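4. Placement above deformable and cluttered seating

4.1 Task and setting

The planner described in Section 3 assumes that the place where an object will be put down is flat and that the arm can reach it from at least one clear direction. Kitchen worktops and shelves satisfy both assumptions most of the time. Living-room furniture satisfies neither. A sofa has a high back, two arms and a seat that is not level, and the useful space on it is often next to something that has already been left there. We therefore built a separate group of simulated scenes around seating, which we call the Hartley set, and used it to test the placement part of Clorar without changing the rest of the system.

Each scene holds one piece of furniture, one fixed-base arm, one object to be moved and one further object that must be left alone. The arm is a seven-joint Franka model with the standard two-finger hand. The base is kept in front of the seat and does not move during a trial, so the arm has to reach over the front edge and work towards the backrest. This brings the elbow close to the furniture in many solutions and was the main source of planning failures in our early tests.

The furniture is drawn with plain shading and a single base colour. We chose this on purpose. Earlier work within the project by Cullinane and Hennessy found that strong fabric patterns led the segmentation network to split one cushion into several regions, and we wanted to study placement errors apart from that effect. Patterned covers are taken up again in Section 6.

4.2 Scene representation

Clorar receives a depth image and a colour image from one fixed virtual camera, together with the joint positions of the arm. Pixels belonging to the arm are removed first, using the known link geometry. The remaining points are grouped into surfaces by a region-growing step and each surface is given a label: support, wall or loose object. For a sofa, the seat cushions should come out as support and the backrest and arms as wall.

The seam between two cushions needs special care. In the depth image it is a shallow groove, and after filtering it may vanish, in which case the two cushions are merged into a single support surface. Merging does little harm to collision checking. It does matter for placement, as a small object released over a seam can settle in it and be hard to pick up again. We keep the unfiltered depth for this one purpose and mark a narrow strip along every groove as a region of raised cost. The strip is not forbidden. If the only free space lies across a seam, the planner may still use it.

Flat objects on a cushion are the second difficult case. A thin bar lying on the seat rises only slightly above it, and its height can be close to the curvature of the cushion itself. Depth alone missed such objects often enough to be a problem, so the loose-object label is decided from depth and colour together. Figure 4 shows the arrangement: the hand is holding a small, crumpled green object above the back of the seat, and a dark, flat object lies on the cushion below it and to its right, beside the seam.
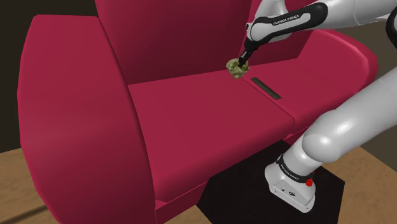
Figure 4. A trial from the Hartley set. The held object is above the join between seat and backrest. The dark object on the cushion is to be left alone and is treated as an obstacle by the planner.

4.3 Choosing a release pose

Candidate release points are sampled over all support surfaces. For each point we compute a cost with four terms: distance from the requested location, distance to the nearest loose object, overlap with a seam strip, and the height from which the object would have to be released. The last term is needed near the backrest. The fingers and the wrist must clear the back of the sofa, and for some wrist angles the lowest reachable height is well above the cushion. A pose of that kind may be free of collisions and still be a poor choice, particularly for light objects that can roll.

The candidates are sorted by cost and passed to the inverse kinematics solver in that order. For each candidate we try 24 wrist rotations about the vertical axis, and then the same rotations with the hand tilted towards the base. The tilted set is tried second. It reaches further under the top of the backrest, although it also brings the forearm nearer to the front edge of the seat. The first pose with a valid solution and a collision-free path is accepted, and the search stops after 3000 path checks if none is found.

Soft objects need one more step. The collision model for a held object is normally a fixed mesh, attached to the hand at the moment of grasping. When the object is limp or easily squeezed this mesh is wrong as soon as the fingers close. We replace it with a rounded hull fitted to the points seen between and below the fingertips, and enlarge the hull by a small margin. El Khatib tested a full deformable model on the same trials and found that it changed the accepted pose in few of them, at a large cost in running time. The hull was kept.

4.4 Tooling

All trials are run through Todari, our scene runner, which stores the random seed, the surface labels, the sorted candidate list and the reason each rejected candidate was dropped. The last of these has been the most useful in practice. An early version recorded only whether a plan had been found, and it took Figueiredo and Ní Mhurchú most of September to trace a run of failures to one armrest whose collision mesh was thicker than its drawn surface. With the rejection reasons stored, the same fault shows up as a long list of contacts between one link and one piece of furniture.

The Hartley set contains 1751 trials. Each is run with 5 seeds, and a trial is counted as solved only if every seed gives an accepted pose and the object comes to rest on a support surface without touching the loose object. This is a strict rule — a planner that succeeds on most seeds scores nothing for that trial — but we found that softer rules hid the cases in which the result depended on the order of sampling.

Scene files and label maps are kept in Gitley under the same version number as the planner, so that a change to a furniture mesh forces the affected trials to be run again before any new result is reported.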